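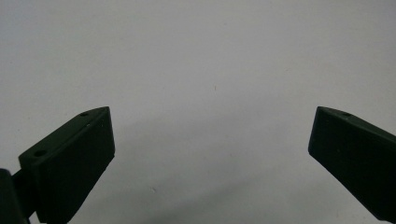
Two dark green gripper fingers over a pale, bare surface.

Nesma Belhaj had already ordered for both of us by the time I got to the diner on Tuesday, which tells you a lot about how she runs a campaign. I'd asked her for half an hour to talk about the land register bill, and she gave me nearly two, plus most of her fries.

If you haven't been following it (and I wouldn't blame you), the bill would make every company that owns farmland or forest in the Ellum valley name the actual people behind it. Right now you can look up a parcel at the county office, pay your fee and get back the name of a holding company with a post office box. Belhaj has spent four years trying to change that, first as a tenant farmer with a grudge and now as the head of the Ellum Tenants' League.

"I wanted to get a culvert fixed," she said. "That was the whole thing. My lower field floods every spring and I needed the owner to sign a form. I wrote to the company, the company wrote back that I should contact the owner, and I said, well, who is it? They never answered that one."

She did get her culvert, eventually. A neighbor with a backhoe took care of it and she'd rather I didn't say which neighbor. But she'd started pulling parcel records by then, and she kept going. Out of 38 parcels along the river road, she told me, 11 trace back to companies she can't connect to a living person. She carries the list folded up in her coat, and it has been through the wash at least once.

I asked if it really matters who owns a field as long as the rent is fair and the fences stand up. She put her fork down.

"It matters when they sell it! It matters when there's a vote on the water rates and somebody's lawyer gets up to speak for 'local interests.' Which local? I know everybody local. I've been to their weddings."

The bill's sponsor is Yesenia Villca, who represents the upper valley and who I caught by phone the next morning, on her way into a hearing. She sounded tired but cheerful. The first version of the bill died in January without getting to the floor, and the one in front of members now is a good deal softer. Owners get 10 months to file instead of three, and the fines start low.

"Nesma thinks I gave away too much," Villca said, before I could bring it up. "She may be right. I had nine votes for the strong bill and I needed more than nine. So we sat down and looked at what people could live with."

When I read that back to Belhaj she laughed, and then she didn't. "Ten months is a long time to move things around," she said. "You could sell a parcel to your cousin and back again. But I'll take it. I'd take it with one hand tied, I just want the page in the book with a name on it."

There is another side to this, of course, and I went to hear it. Cuiping Jiang manages timber for several family owners out past Sallholm, and she was friendlier about the whole subject than I expected – she even offered to drive me around the plantations, if I had boots. I didn't have boots. Her worry is about the families who put land into a company years ago for plain inheritance reasons and don't want their home address sitting in a public file.

"They aren't hiding anything," Jiang said. "One of them is a retired school principal. She had some trouble once with a former student and she's careful now. I don't know what I tell her."

Villca says the home address problem is dealt with, and that the public page would show only a name and a town. Jiang says she has read that section twice and isn't convinced it covers trusts. I've read it once and I couldn't tell you, so I'll leave that to the lawyers.

Back at the diner, I asked Belhaj what she'll do if the bill passes. She had clearly not thought about it much. There's the League, which needs a new roof on its office, and there's the lower field, which she wants to put into barley. She might run for something. Her daughter thinks she should. "My husband thinks I should sleep," she said, and waved for the check.

And if it doesn't pass? She patted the coat pocket with the list in it. The county office opens at 9, she told me, and the clerk at the records window already knows which drawer she wants.

The vote is expected before the spring recess.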